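Plutside – boot and shoe care notes, data card

Version 3. Replaces the old text file, please delete that one if you still have it.

What it is

A table of care notes for footwear, one row per pair. What the upper is made of, what was put on it, how long it was left, what it looked like a month later. Plain CSV, no database, opens in anything. Started as a notebook for a repair bench in Skudmont and got out of hand.

400 rows at the moment. Mostly boots, then work shoes, a few sandals. No sneakers with knit uppers, different problem, maybe later.

Files

pairs.csv – the main table
products.csv – cleaners, creams, waxes, sprays, with the short code used in pairs.csv
materials.txt – list of allowed values for the upper column, read this first
CHANGES.txt – what it says

Columns in pairs.csv

pair_id – number, never reused
upper – smooth leather, suede, synthetic, canvas, rubber, mixed
texture – plain, pebbled, embossed, other
closure – laces, zip, buckle, pull-on
product – code from products.csv, blank if only water was used
wait_min – minutes before wiping off
result – better, same, worse
notes – free text, spelling not fixed

Texture was added in version 2. Before that everything went in as plain or in the notes, so rows from the old notebook are patchy. If texture is blank it means we don't know, it does not mean plain. People keep filtering on this and getting it wrong.

One pair often has more than one texture. Put the one that covers the most area in the texture column and write the rest in notes. Yes it loses detail. A second table for panels was tried and nobody filled it in. 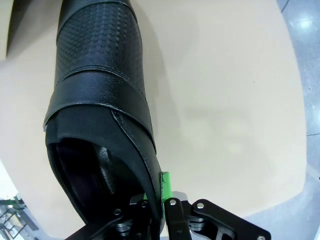
Black synthetic boot, raised-square panel with a smoother band across it.

Synthetics

Treat them as their own thing. Wax sits on top and goes cloudy, and in an embossed pattern it stays down in the low spots untill you get it out with a soft brush. Damp cloth first, mild soap if needed, dry cloth after. Leather cream does very little either way, most of those rows say same.

Don't use the heat trick for creases on synthetic. It is in the notes for a couple of leather pairs and somebody copied it over. Removed now.

Stitching – go along the line, not across it. Cream collects in the holes and dries white.

How the result was judged

By eye, next to a window, morning if possible. One person, same shelf, no scale or instrument. So better means looked better to one person. Fine for picking what to try first, not fine for a product claim.

Wait times were taken off a kitchen timer. Up to 100 minutes for the heavy waxes, much less for the rest. Anything left overnight has wait_min blank and "overnight" in notes.

Known problems

Suede rows are thin and nearly all winter salt stains. January is over-represented for the same reason.
Two codes in products.csv point at the same Teoh cream, old label and new label. Merge them yourself if it matters.
Anything marked mixed is hard to use. Check the notes.
Colors are not recorded except when dye came off on the cloth.
Some pairs came back and got a new pair_id by mistake. Fixed where noticed.

Loading it

Comma separated, UTF-8, header in the first row. Notes are quoted and can have commas in them, so don't split by hand. The Aniso import script in the older folder still works but drops the texture column, edit the field list before you run it.

Adding rows

Send a CSV with the same header, leave pair_id empty, we fill it in. Check your values against materials.txt. No "faux", no "pleather", no "vegan", it all goes in as synthetic. Please write what you did before you write how it came out – half the notes we recieve only say "looks great now".

Use

Free to copy and change. Keep the name Plutside and the version number somewhere so people can find the newer one.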